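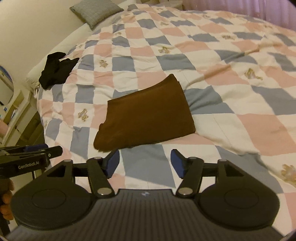 One customer wrote in to say that she had washed a jumper at 40 degrees for years without trouble and couldn't see why our labels all say 30. The dye and the elastic in the cuffs hold up better at 30, and most everyday clothes come clean at that temperature. If 40 works for you and the colour hasn't suffered, carry on, but we can't repair shrinkage.

Okness Clothing Repairs: your questions

How do I send something in?
Fill in the form on the Send a Parcel page and print the slip. Put the slip inside the bag with the clothes, not on the outside. Parcels without a slip still reach us but go to the back of the queue. You can also drop off at the Sollby counter between 9am and 4pm.

Do clothes need to be clean?
Yes. We send back anything that arrives unwashed and you will be charged for the return postage. Clothes must also be fully dry, as damp cloth in a plastic bag goes mouldy in the post.

How long does it take?
Seven working days from when we open the parcel. Zips take longer if we have to order one to match. In November and December please allow double.

What can't you mend?
Leather, swimwear, waterproof coats with taped seams, and anything with fire-resistant lining. We also turn down shop-new alterations on wedding clothes. Try Mahmoudi Tailoring for those; they are on the same street as our counter.

How do I measure for a sleeve alteration?
Lay the garment flat on a bed or a large table with the front facing up. Smooth it with your hands but don't stretch it. Measure from the shoulder seam to the end of the cuff along the outside edge. Do both sleeves, even if you only want one changed. They are often different lengths to begin with. 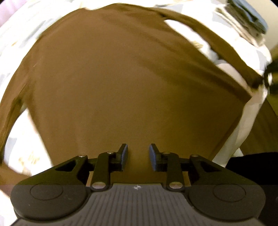
If there is no shoulder seam, as on raglan jumpers and some sweatshirts, measure from the middle of the back of the neck instead and write "neck" next to the figure on the slip. The most we can take off a knitted sleeve is 11 cm. We can't make sleeves longer unless there is a hem to let down.

Will the repair show?
Usually a little. We match thread as closely as we can, but older clothes have faded and new thread has not. Darning on fine knits will show on close inspection. If you would like a visible mend in a different colour, tick the box and name the colour.

Can you get rid of bobbles?
Yes. De-bobbling is free with any other repair. On its own it has a small charge, shown on the price list. We don't do it on mohair.

What does Sallar mean on the price list?
Sallar is our heavy-duty repair, used for knees, elbows and work trousers. It has a patch behind the cloth and two rows of stitching. It costs more than a plain patch and feels stiffer for the first few washes.

How many repairs do you do?
Last year it was 1,490, mostly zips and hems.

What if I'm not happy with the work?
Send it back within a month with a note saying what is wrong. We will redo it once at no cost and pay the postage both ways.

Are you open in the summer?
The counter closes for 2 weeks at the end of July. You can still post parcels, but they won't be opened until we are back.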